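Keltel Support Desk
Ticket 1758
Subject: Tidying routine stops before last block, basket "not found"
Product: Drarov tabletop arm, Hitent planner
Priority: Normal
Opened by: Janaka Navaratnam
Assigned to: Menaka Saha
Status: Open, waiting for customer

Janaka Navaratnam, 09:12
Good morning. We are a small group which tests if a machine can do simple chores of the home, for a report we must give in August. The chore is the easiest one we could think of: put the toy blocks in the basket. A child of three can do it, when the child wants.

The problem is as follows. The arm starts well and then the planner reports "container not found" and goes back to the waiting position. It does not happen every time. I ran the routine 100 times with the plastic tray and had this message never. With the wicker basket I get it very often. I restarted the planner, I did the hand-eye calibration again, and I changed the lamp. No difference.

Please advise if this is a fault of the arm or of the software.

Menaka Saha, 09:50
Hello Janaka, thank you for the clear report. The message comes from the planner, so I do not think the arm is faulty. Could you send me
1. the planner version
2. the value of container_fill_threshold
3. one still from the fixed camera with the basket and blocks in their start positions
Please do not change the lamp again for now, otherwise we compare two different things.

Janaka Navaratnam, 10:31
The version is 7, installed from your page. The threshold is 500, I believe this is the default value. I never touched it.

The basket is turned diagonally on purpose. In a real home nobody puts the basket straight for the robot, and my colleague Thilini Siriwardena insists that we test it so. The blocks also are not in a line.
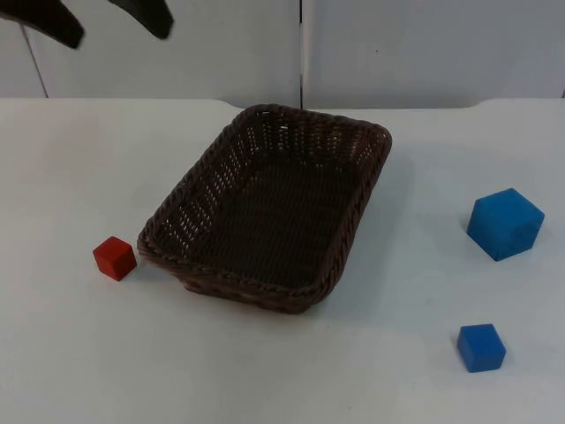 Start position, wicker basket, one red block and two blue.

Menaka Saha, 11:20
Thank you, the still is useful. I have two remarks.

First, the basket. The side walls are an open weave and the table is white, so the white comes through the small holes. The planner looks for a closed wall. With your plastic tray it finds one, with the wicker it finds many small pieces, and if the pieces are below the threshold it throws them away. I think this is your "container not found". The diagonal position should not matter much, but I will ask.

Second, the blue blocks. One is larger than the other. Do you use one grasp width for all blocks, or do you let the planner measure each one?

Janaka Navaratnam, 11:44
One width for all. I took it from the red block. I did not think of it - the sizes were chosen by Thilini. But the error comes also when the arm has not yet tried the large one, so I suppose it is a separate question.

Menaka Saha, 11:58
Yes, separate. But please set grasp_width to auto before the next test, or you will open a second ticket tomorrow. I am passing the basket question to Olumide Etim in the vision team.

Internal note moved to public by Menaka Saha, 13:15
From Olumide: The rotation is fine, we tested this. The weave is a known weakness. Please ask the customer to set container_mode to "rim" and leave the threshold as it is. In this mode the planner searches for the upper edge only and ignores the walls. The braided edge of this basket is thick and dark against the table, it should be a good target. The drop height must be raised a little, as the planner will no longer know where the wall is.

Janaka Navaratnam, 15:40
I made both changes and ran the routine again during the afternoon. The message "container not found" did not come back so far. This is a big improvement and I thank you and Mr Etim.

However, there is now a new behaviour. With the higher drop, a block sometimes hits the braid and falls outside on the table. Then the routine says "complete". For me it is not complete. If I ask a person to tidy the table and one block stays next to the basket, I would not accept the word complete.

Menaka Saha, 16:05
I agree with you. The routine counts a release as a success and does not look again afterwards. You can switch on verify_after_place. It makes the cycle slower, because the camera checks the table after each block.

Janaka Navaratnam, 16:22
How much slower? My supervisor Sandamali Kodikara already says that she could tidy the whole room while the arm is thinking about the first block. She is right, but speed is not what we measure in this part. I will switch it on.

One more question for the report. Would you say that the product is ready for this chore in a normal home? I mean with any basket, not only ours.

Menaka Saha, 16:48
I have no fixed number for the delay, it depends on your computer. Please write me what you see.

For your question I can only give my own opinion. With a closed container and blocks of known size, yes, I would leave it alone with the work. With wicker, wire or cloth, a person should still choose the mode, and I would not call this ready. Olumide has opened a request to select the mode automatically. It has no date yet.

Please run the test with verification on and send me the log. I keep the ticket open until then.

Janaka Navaratnam, 17:03
Understood. I will run it tomorrow morning, first with our basket and then with one from Wickramasinghe, which has a wire frame and larger holes. I expect trouble with the second.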